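4. Working rules for the shared cell

Our group wrote a one-page set of rules before anyone was allowed to run the arm. Abdelkrim El Ouafi drafted it from the Kurnetti lab handbook and we changed it twice during February. Speed is capped at 200 mm per second whenever a person is inside the taped line, and at 300 for unattended runs. Two people must be present for any new program - one at the keyboard, one at the stop button. 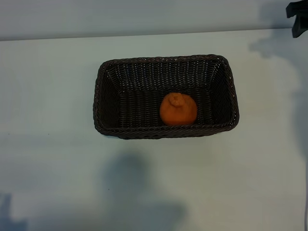
Rule 5 covers the state of the table before a trial. Everything that isn't part of the task comes off, including pens, phones and spare fingers for the gripper. For the fruit trials this leaves the dark wicker basket on the white top with the one orange citrus inside it, close to the front rim. The rule also asks the operator to look at shadows. The arm can put a large soft one on the table in front of the basket, and our colour threshold was first tuned without any.

Rule 7 gave us the most trouble. It says a failed trial is logged the same way as a good one, with the program version and the operator's initials. The Lornow template had no field for this, so we added a column. Some early entries are still missing initials and we have left them out of the results in section 6.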